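Planning and Costing a Handling Cell
Course handout 2: From need to purchase order
Module tutor: Guðlaug Bjarnason
Issued October 25, 2024

Purpose of this handout

Students are asked to prepare a purchase plan for a single-arm handling cell. The plan will be marked on the quality of its budget and on the order in which decisions are taken. Technical drawings are not required. Those who have not yet read handout 1, on writing a statement of need, should do so first, as the terms defined there are used throughout.

Statement of need

A plan begins with the goods to be handled. List every item the cell is expected to move, with its weight, its largest and smallest width, and a note on how firm it is. Firmness is the entry most often left blank, and it has a direct effect on the choice of fingers and on whether force sensing must be paid for. Where the range of goods is likely to change, say so, and state who will approve the changes.

The course case is Romholm, a small packing firm which sends out mixed gift boxes. Its product list has 387 lines. Of these, 108 are soft or irregular in shape and are at present packed by hand. The firm wishes to know whether one cell could take over part of this work, and what it should set aside for the first year.

Heads of cost

The budget should be drawn up under the following heads, in this order.

Arm and controller. Obtain written quotations from at least two suppliers. The case file contains offers from Grudska and Snorradóttir. They are not set out in the same way: Grudska includes the controller and cabling in one price, while Snorradóttir lists them apart and leaves out delivery. Bring both to a common basis before comparing them.

Gripper and fingers. Treat these as separate lines. The gripper body is a capital item. Fingers and fingertips wear, are changed when the goods change, and belong with consumables after the first set. Ask each supplier whether tips may be bought singly.

Table, guarding and fixings. Students regularly underestimate this head. Include the work surface, its replacement, containers for sorted goods, and any alteration to the floor or lighting.

Software and licences. State whether the fee is paid once or yearly. The Ondis package in the case file is yearly, and the second payment falls within the planning period.

Installation, training and cover. Staff who attend training are away from their normal duties, and the cost of replacing them is a proper charge to the project.

Contingency. Give a figure and a reason. A contingency of over a tenth of the total will need a paragraph of its own.

Timing

Work backwards from the date on which the cell must be in service. Romholm has asked for February — a short period, given that neither supplier holds finished stock. Show in your plan the last day on which an order could be placed, and what the firm would do if that day were missed. Hire of a cell for a trial period may be considered, provided the hire charge appears in the budget and is not treated as a saving.

Trials before purchase

No order should be recommended without a trial on the buyer's own goods. The request to the supplier should name the items, the number of attempts and the standard for a pass, and should be agreed in writing before the trial takes place. A trial carried out on wooden blocks gives little guidance to a firm which packs soft goods. Record failures in full, including those the supplier puts down to poor set-up.

Fingertips and the work surface

The recurring budget should be built up from the parts that meet the goods and from the surface on which the goods rest. For each part, enter a unit price, an expected life and the time needed to change it. The way a part is fixed bears on the last of these — a tapered tip carrying three small screws, with a soft, lobed orange item between the fingers, is the kind of arrangement to have in mind when asking a supplier how long a change takes and which tools are needed. The surface deserves its own line as well, as dark smudges and scuff marks show plainly on a white, finely ribbed table, and the plan should state how often it will be cleaned and when it will be replaced.
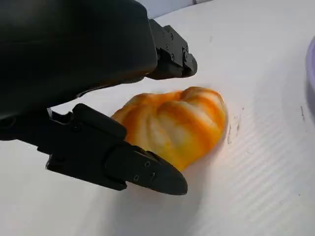
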